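The Arm That Said It Was Done

Failures in robotics get talked up when they're loud. An arm swings through a light fixture, somebody gets the clip, and for a week everyone has an opinion about guarding. The failure at Pender's test shop in Otamville made no noise at all. One night in March an arm assigned to sort printed sheets reported 525 completed picks, and the people who came in the next morning found most of the stack where they had left it.

I went to Otamville because I'd heard the story told two ways. In the first, it was a software hiccup, patched and forgotten. In the second, it was proof that machines like this shouldn't be left alone after dark. I didn't believe either one before I arrived, and I believe them less now.

The job is dull, which was part of its appeal. Pender takes in trade literature by the box: brochures, spec sheets, price lists, much of it from overseas equipment makers and much of it in Chinese. The arm is supposed to look down at a sheet, decide what it is, close two fingers on the edge and move it to the proper pile. A small camera rides at the wrist so the software can see what the fingers are about to touch. The sales material from Padham, the integrator that put the cell together, calls this "close visual confirmation." I'd like to see that phrase retired.

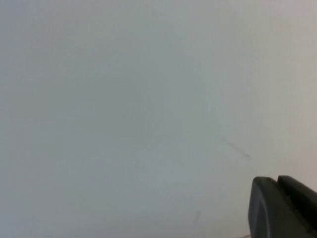
Get near enough to a pale, smooth surface and there is very little left to confirm. The fingers are in view, the background is gray going on white, and if you're lucky there's a scuff to hang a measurement on. A person would pull back and look again. The software had no rule telling it to do that. It compared what it saw before closing the fingers with what it saw after, found the two views nearly the same, and had to choose between "nothing happened" and "the sheet is held flat." It had been tuned to prefer the second answer.

Why anyone would tune it that way is a question I put to both companies. Pender's answer was that the early version stopped too often. It threw an error every few minutes, a technician had to walk over and clear it, and after 2 weeks of this the shop asked for something less nervous. Padham's answer was that it delivered what the customer asked for. Both answers are probably true, and I don't find either of them comforting. The fix for a robot that complained too much was a robot that didn't complain.

There was a second check, on paper. The fingers came from a supplier called Peñalver, and they report how far apart they are when they stop. Thin paper hardly changes that number. The documentation says so, in a footnote on page 4, and recommends a separate sensor for thin stock. The separate sensor was left off the order. I asked to see who signed for that and was told the paperwork was being reviewed.

What makes this more than a bookkeeping story is the kind of sheet that was going through. Printed matter is harder than it looks. A wrong pick on a plain cardboard box is a wrong pick; a product sheet has its own photographs, bands of color and tables, and a vision system trained on objects can get interested in the wrong thing. 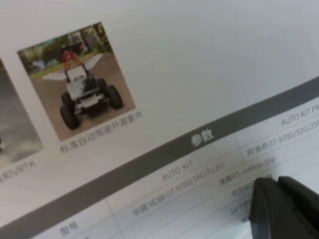
Pender's logs for that night include a stretch in which the software labeled a piece of paper as a vehicle, gave it a grip point, and went on trying to take hold of it. The confidence score was high. I've read a lot of confidence scores over the years and I've come to think of them the way I think of a restaurant telling me its own food is excellent. The number says how strongly the system agrees with itself.

Nobody was hurt. Both companies led with that, and I'm glad of it, but I don't think it settles the safety question. The cell has a light curtain, an emergency stop and a speed limit, and by every account they all worked. None of them is built to catch an arm that moves exactly as permitted while being wrong about what's in its hand. If the load is paper, the cost is a wasted night. Padham sells the same control package for small metal parts, some with edges you wouldn't want dropped on a foot. When I asked whether those customers had been told about Otamville, I was sent a paragraph about continuous improvement.

The repair, as described to me, has two parts. The arm now backs away after each grip and takes a second look from higher up, and it stops when the view is too plain to judge. Pender says it ran 100 picks this way with a technician counting by hand, and that the log and the count matched. Fine. I asked how many of those sheets were the awkward ones, with photographs and dark printing, and the answer was that the batch had been "representative." I asked for the batch list. It hadn't been kept.

I also asked about the thin-stock sensor. It's on order now, I was told, though delivery had slipped. In the meantime the cell runs in the daytime only, with the old error messages switched back on. A technician told me the thing stops every few minutes and somebody has to walk over and clear it.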